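Ticket 54: Hand-held gripper, headband keeps slipping at the tips
Project: Hadano tidy-up demo, open day prep
Status: Resolved, watching it Friday

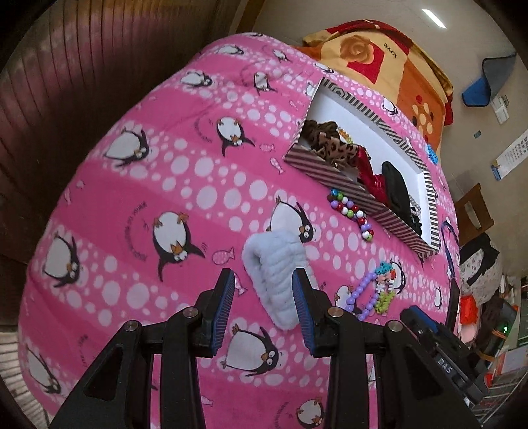
Hi all, first off, the run-through is looking so good! We're doing the accessories task on the penguin blanket: pick up the light-blue terry headband, drop it in the striped box, move on to the bead bracelets. Visitors from Pomen and Tastton get a turn with the gripper after the talk, so I'd love this one gone before then.

Problem: fingers close, headband lifts a little, then slides out. Bracelets are fine. 18 tries on the headband, 16 good, 2 dropped. Not terrible, but both drops came right at the start, and that's when people will be watching.

Tried so far:
- Wiped the blue pads. No change.
- Swapped hands with the other operator. No change.
- Came in lower, so the tips press into the fleece before closing. Big improvement!

Update, 2:15 pm: Thorlacius support wrote back (fast, thank you!) and asked whether we were grabbing the fluffy top layer only. Yes, we were. They suggested pinching across the ruched part and closing more slowly. Did that for the rest of the afternoon and haven't had a drop.

Update, 4:40 pm: Added "go low, close slow" to the visitor card. Also moved the box a bit farther up the blanket so first-timers don't bump it with their wrist (I did it twice, and I've been practicing all week).

Leaving the ticket open until the Friday session is over. If it slips again, please note which part of the band you grabbed.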